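How to Paint a Tabletop Orange (and Still Like It in the Morning)

Posted 7/25/20 by Rocío Mendoza

My dining table spent nine years being beige. Then I brought home a quart of orange paint in a moment of confidence, and now I get asked how I did it, usually by people who are also asking why. I can only help with the first part.

The job takes a weekend of work and then a stretch of leaving it alone, which is the hard bit.

What you need

A quart of water-based enamel in your orange
Bonding primer, tinted gray if the store will do it
Sandpaper, 120 and 220 grit
A small foam roller and a decent angled brush
Painter's tape
Clear water-based topcoat
Dish soap, rags, a screwdriver

Picking the orange

Orange is a bully. On the chip it looks like a nice ripe apricot, and on a whole table it looks like a highway department. Go one step duller than the one you love. I bought three sample pots and painted each on a piece of cardboard, then moved the cardboard around the room for a few days. The one I had already named as the winner looked like cough syrup by lamplight.

Look at your samples next to whatever lives near the table. My friend Eliseo Arriaga skipped this step and now owns a pink rug and an orange table that are not on speaking terms.

Clean it first

Table tops collect a film of cooking grease, hand lotion and syrup that you can't see and paint can't stick to. Wash with dish soap and warm water. Rinse. Wash again. If there's a sticky patch of unknown origin, scrape it off with an old gift card and don't think about it.

Sanding

You aren't trying to get down to bare wood, just to take the shine off. Go over the whole top with 120 grit, wipe, then 220, wipe again. Go with the grain. Wear a mask and eye protection, and if your table is old enough that it might have lead paint on it, test before you sand anything.

Taping the edge

Decide now whether the edge gets painted. I like a bare wood edge with a flat color on top. It makes the whole thing look planned, and it means dings from chairs show up on wood, where they pass for character. 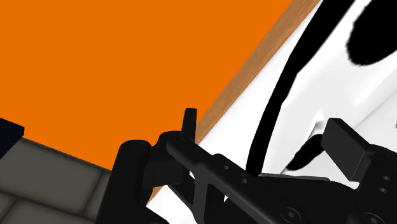

Orange top, plain wood edge.

Run the tape along the side of the edge strip that faces the color and press it down hard with a fingernail or that same gift card. Then brush a very thin coat of clear topcoat over the tape line and let it dry. Any bleeding will be clear, and your orange will stop where you told it to.

Prime, then paint

Orange covers badly. A gray primer helps a lot; over white, I was on coat four and starting to make threats. Roll on one coat of primer, let it dry for as long as the can says, and sand lightly with 220.

Now the color. Thin coats. Load the roller, roll it out until you're sure you've used too little, and stop. If you see a drip, catch it with the brush while it's wet. If you notice it an hour later, leave it until it's dry and sand it flat. Poking at half-dry paint has never helped anyone, and I've run the test many times.

Pull the tape while the last coat is still slightly soft, at a low angle, slowly. If you forget and it dries hard, score the line with a sharp blade first.

Topcoat and waiting

Two coats of clear, with a light sanding in between. Satin hides more sins than gloss. Stir the can, don't shake it, or you'll be sealing in bubbles.

You can touch it the next day. Keep plates and elbows off for a week, and give it 22 days before you put down anything hot, heavy or rubber-footed. I put a fruit bowl on mine on day five. There is a ring. I keep the fruit bowl on top of the ring.

Touching up

Save some paint in a small jar and write the color name on the lid. You'll think you'll remember it. My jar just says "table," and I have two tables.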